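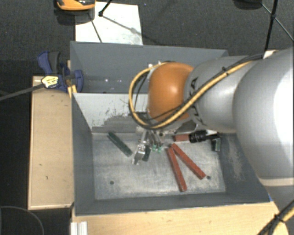 The Grirndale seed library is open again

Well, we made it through another growing season, and the little seed cabinets at the Grirndale branch are filling back up. If you borrowed packets in the spring and have been meaning to bring some seed home to us, November is a lovely time to do it. We're open for drop-offs until 4 in the afternoon, and you're welcome to leave an envelope at the front desk if you can't stay to chat (though we do hope you'll stay, there's usually coffee).

As of this week we have 1,883 packets on the shelves, and we would dearly love to reach 2,000 before the spring rush. Beans and peas are in very good shape, thank you! Lettuce is thin, and we're completely out of the striped paste tomato that so many of you asked for at Festska last summer. If you grew it and saved even a spoonful, please think of us.

A few words on drying, as we had some moldy envelopes last year and it broke our hearts to toss them. Spread your seed on a plate or a coffee filter and leave it somewhere airy for a couple of weeks. Tomato seed sticks to paper towels like glue, so use a plate for that. Bean seed should be hard enough that your fingernail doesn't leave a mark. Paper envelopes are best, and please write the plant, the variety if you know it, and the year you grew it. "Grandma's yellow squash" is a perfectly good label as far as we're concerned, but do remember that squash crosses with its neighbors, so tell us if you had several kinds growing close together.

We also have 31 blank garden journals left over from the spring workshop, free to anyone who brings in seed. They have nice thick pages and a pocket in the back for saving tags and clippings.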